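Bench notebook, June

Sunday, 9:40 in the morning. Building is quiet. Continuing with the drying trials on the Grivesness clay before the next batch of test tiles goes into the kiln.

Set out the tiles from the second mix on the wire rack by the north wall. The first mix is on the plaster slab next to it, so the two are not drying the same way, and I should stop comparing them as if they were. From the next batch on everything goes on wire.

Recipe for the second mix, copied from the bag tag so it survives: Grivesness clay as dug, slaked in a bucket and put through the 30 mesh sieve, then fine grog wedged in. No sand this time. The sand in the first mix dragged under the cutting wire and left grooves on every face. Those tiles can still be measured for shrinkage but are no good for glaze.

Shrinkage marks were pressed with the steel rule while the clay was soft. Two of the tiles have marks too close to the corner and the corner has lifted, so the reading there is worthless. I scratched an X on the backs of both. They can go into the kiln as glaze tests.

11:15. Turned all the tiles. The ones at the end of the rack near the door are lighter in color and the edges are ahead of the middles. Draped a sheet of newspaper over that end. Whoever comes in next, please leave the paper where it is, even if it looks like trash.

Moved the weighing log off the old desktop while the tiles sat. The spreadsheet is now in the shared folder under Traltevura, same name as before, with a tab for each mix. The columns are wet weight, leather hard, bone dry, bisque. The bone dry column for the first mix has a gap on the third line. I never weighed that tile and would prefer the gap stay a gap. Please do not fill it with an average.
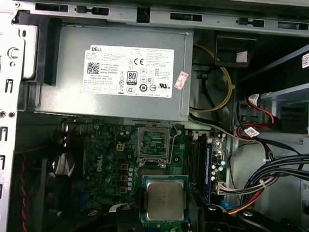 Dell power supply, label side.

Back to clay. Tried the Iso slip on three offcuts at leather hard, brushed in a single coat. It went on thin and streaky and pulled away from the edge on one of them. A second coat covered better. I think the slip is too watery as it stands in the jar. Left the lid off to let it thicken, and will stir it tonight and try again on fresh offcuts. If it still pulls away, the next thing to try is putting it on earlier, when the clay is softer.

The Tamiru slip behaved better on the same clay. One coat, even, no pulling. It is a much darker brown and will probably show every finger mark.

2:30. Reclaim bucket is full. Poured off the clear water and spread the thick part on the plaster bat under the window. That is all mixed trimmings, sand included, so it should not go back into the test clay. Wrote REC on a strip of tape and stuck it on the bat.

Kiln notes: the lower shelf has a drip of glaze near the back left post. Ground it down and put on fresh wash. The wash went on lumpy and needs a second thin coat once the first is dry. Cone 4 for the glaze tests as planned, bisque first. Cones are in the drawer with the stilts, and the box is getting low.

To do:
weigh the second mix again this evening
second coat of wash on lower shelf
stir Iso slip, lid back on after
cut new offcuts from the end of the bag
order cones

6:05. Weighed. Still losing water, so no bisque tonight. Rack covered, window shut.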